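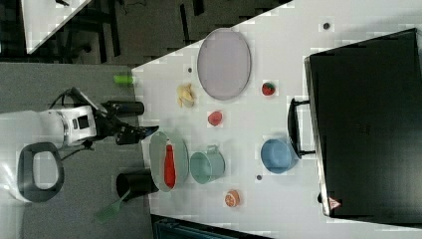 Phone contract ends in March so I have been doing the thing where you read forty tabs about handsets and come out knowing less than you did. Writing it down quickly before work, partly so I stop, partly because three people have asked me what I'm getting.

Current phone is a Skusov, the small one, bought on a two year deal from Lindqvist when they still had the shop in Ernercombe. It has been fine. Battery is now not fine. Leaves the house full, gets to lunch, gives up. I've turned off everything you can turn off. Brightness down so low I'm squinting at bus times like my nan. The screen has a line across one corner from when I sat on it, that's on me.

So, options.

Option one, stay put, new battery. Rang the repair place by the station and they can do it but have to order the part in, and he wouldn't promise the back would go on properly afterwards. Glue, apparently. Everything's glue now. I remember when you could pop the back off with a thumbnail and carry a spare in your coat pocket. Miss that more than I miss the headphone socket, and I miss the headphone socket quite a lot.

Option two, upgrade through Lindqvist. They've been texting me since Christmas. "You're eligible!" Yes, I know, I have been paying you. The deal is the new big Gandimeo with 100GB of data, which sounds lovely until you look at what I use. I checked. Last month, 2GB. I'm on wifi at home and wifi at work and in between I'm on a bus with no signal past the reservoir anyway. What would I do with the rest of it? You can't roll it over, you can't give it to anyone. Added up the monthly payments over the whole term and got £1,204, and then I added it up again becuase I didn't like it. Same.

And that's before the yearly rise. They do put it in the terms, I'll give them that, page and pages down. Goes up every spring by inflation plus a bit on top, and inflation being what it is at the moment, no thanks.

Option three, buy the phone outright and get a cheap SIM. This is what Tekle Shiferaw keeps telling me to do. Tekle did it last year and is a bit smug about it, but fair enough, his bill is less than what I spend on coffee. Catch is finding the money up front. Also the small Gandimeo isn't that small. Held one in the supermarket, chained to its little stand with the alarm thing on the back so you can't tell what it weighs. Thumb doesn't reach the top. Do designers all have enormous hands? Nice camera though. Took a picture of the yoghurts.

There's refurbished as well. Looked at a few of those. The grading does my head in – "good", "very good", "excellent", "pristine", and as far as I can tell very good means scratched. Prices all over the place. Some come with a year's warranty, one had thirty days which is cheeky. But a refurbished one of last year's model is a lot less money and I was never going to notice the difference in the chip. I read the news, I do the crossword, I send my sister photos of other people's dogs.

One thing I hadn't thought about was how long the updates go on for. Last year's model has already used up a year of its updates before you've even opened the box. Skusov are bad for this, mine stopped getting them ages ago and the banking app has started putting up a rude little message. Gandimeo say longer but the wording on their site is slippery. "Up to". Hmm.

Leaning towards refurbished plus cheap SIM. Need to check the cheap lot work at my mum's, she's in a dip and only one network gets in there, you have to stand by the bathroom window. Will try borrowing Tekle's for a weekend if he'll part with it.

Also need to find out if I have to ring Lindqvist to leave or if a text does it. Think its a text now. You ask for the code and they send it, then presumably they ring you nine times with a better offer. If the better offer is good I'll be annoyed, having written all this.

Right, bus. If anyone has had a refurb one for more than a year tell me how the battery's doing, comments are open.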